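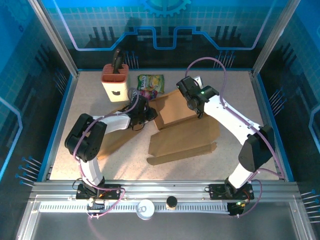
Stikudard asked, on the first draft of this card, whether "packing" covers only putting things into the box or also getting the box ready. It covers both. Opening the flaps, folding them and pressing the panels flat are all part of the activity and are labeled as such. The wording below has been changed to match.

Mokura Counter Packing
README and data card

Summary

Mokura Counter Packing is a collection of short recordings about packing ordinary household goods into brown cardboard boxes on a countertop. It holds 4000 clips. Each clip covers one step, such as opening a flap, placing an item, moving an item out of the way, or folding cardboard down. The collection was put together for people who study how boxes and their contents are handled in small spaces.

This is release 3. Releases 1 and 2 used the same step names but a different folder layout, and clip numbers do not carry over.

What is being packed

The goods are things from a kitchen or a pantry shelf. They fall into two groups in the item list.

Hard goods: knife blocks, jars, tins, small boxed items, mugs.

Soft goods: snack bags, small packets, paper pouches, dish cloths.

Soft goods are harder to label than hard goods. A snack bag changes outline each time it is set down, and a small packet can end up mostly hidden behind something else. If any part of a packet can be made out, it is listed as present. If it is fully covered, it is listed as "covered" and keeps its item number.

A knife block with knives in it is one item. Handles are not listed separately.

Boxes and cardboard

All boxes are plain brown corrugated cardboard in the sizes sold by Wendt as small and medium. They are reused between sessions, so the cardboard shows wear. Edges fray, the outer paper peels, and creases get soft. We kept worn boxes in on purpose and retire one only when a flap comes off completely.

Each cardboard piece in a clip gets one of these condition labels:

clean: no visible tearing or peeling
scuffed: marks on the face, edges whole
frayed: torn or crushed corrugated edge
peeled: outer paper lifting or missing at a border

More than one label may apply. "Frayed" and "peeled" are often used together.
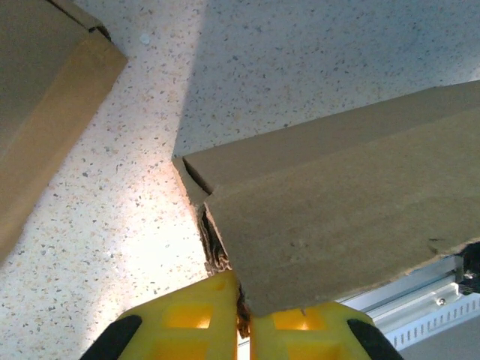
Cardboard panel with a torn corrugated edge and a slightly ragged border.

The label "panel" is used for any large flat piece of cardboard, whether or not the box it belongs to can be seen. "Flap" is used only where there is a crease joining it to a larger piece. Kidis, which did the second labeling pass, used "lid" for top flaps. Those have been changed to "flap" in the main table. The old value is kept in the column named label_pass2.

The counter

The surface is a pale speckled countertop. It was left the same for the whole collection so that differences between clips come from the goods and the cardboard. Daylight reaches it in some sessions and the color of the surface shifts warmer or cooler across a single clip. No color correction was applied.

Loose goods wait on the counter until they are packed. There is no fixed order for packing. Heavy items were supposed to go in first, but this was not enforced.

Folder layout

clips/ the recordings, grouped by session
labels/ one table per session, plain text, tab separated
items.txt the item list with item numbers
cardboard.txt condition labels per piece
notes/ session notes, not edited for spelling

There are 70 sessions. Session notes are missing for a few of them, and those folders hold an empty file so that scripts do not stop.

Labeling

Two passes were made over every clip. The passes agreed on the step name in 90 percent of clips. The remaining clips were looked at again and given a final step name, with the two earlier ones kept in the table. Condition labels for cardboard were compared less strictly, and a difference between "clean" and "scuffed" was left as the first pass had it.

Known problems

Packets with shiny wrapping are sometimes listed under the wrong item number when two similar ones are on the counter.

The step "fold" and the step "press flat" overlap. If you only need one cardboard step, merge them.

Item sizes in items.txt were measured with the bags full and standing, so they will not match a bag lying down.

Sessions recorded in August use the older item list. Convert with the table in notes/item_changes.txt.

Use

Free for research and teaching. Please name the collection and the release number. Do not use the item list as a source for product weights or contents, as it was never checked for that.

Changes in release 3

Folder layout changed
"lid" merged into "flap"
Scope text on packing reworded
Duplicate clips removed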